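Home | Teams | Seasons | Arenas | Glossary | Random article

Halliday Cup (ice hockey)

The Halliday Cup is a spring knockout tournament for amateur ice hockey clubs, played every April in the lake town of Fondmont. It's a small competition with a huge heart, and longtime followers will tell you there is no louder rink anywhere in the region when the final goes to overtime. Four clubs contest the semifinals, and the winner keeps the trophy until the following spring.

History

The tournament began as a single challenge game between the Fondmont Pikes and the visiting Vundevgate Rovers. The Rovers won it in a shootout, the Pikes demanded a rematch, and by the next year two more clubs had asked to join in. Early games were played outdoors on the town pond, with snowbanks for boards, and one semifinal was moved to the following morning when the fog got so thick that the goalies lost sight of center ice.

The move indoors changed everything. The Fondmont rink holds 600 people, and the final has sold out every year of the indoor era — standing room included. Ice time there is precious, so both semifinals are played on one night, with the second puck drop following 50 minutes after the first game ends.
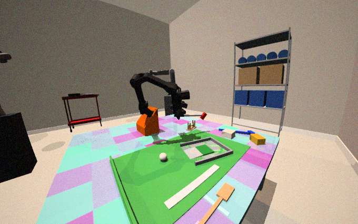
Computer rendering of a robotic arm above a green mat.

Format

Games are three periods of regular length. Ties in the semifinals go to a ten-minute overtime and then a shootout, but the final is played to a winner, however long that takes. The longest final on record needed three extra periods, and Rovers captain Sizwe Hlongwane ended it with a backhand from the left circle that is still talked about in both towns!

Rosters are limited to 14 skaters and two goalies. That makes for wonderfully open hockey late in games, when tired legs lead to odd-man rushes at both ends. A club may add one replacement goalie between the semifinal and the final if either starter is hurt.

Notable players

Iona Galbraith is the tournament's most celebrated goalie. She backstopped the Pikes to four titles and made 60 saves in a single overtime final, a mark that no one has come close to since. Her glove hand was superb, but teammates always pointed first to her passing, which started more than one winning rush.

Hlongwane, a center, remains the all-time leading scorer. He later coached the Rovers and brought in the aggressive two-man forecheck they still use today.

Trophy

The cup itself is a plain silver bowl on a walnut base. Winning captains' names are engraved around the base, and a second tier was added when the first ran out of room.

See also: Fondmont Pikes, Vundevgate Rovers, Pond hockey

Last updated July 2019

Comments (3)

rinkrat_dale: I was at the triple overtime game. Missed my ride home and didn't care one bit.

Pikes4ever: Galbraith should have her own page by now. Who do we ask?

mo_b: Wasn't the foggy game a final? My dad swears it was, but he says a lot of things about that pond.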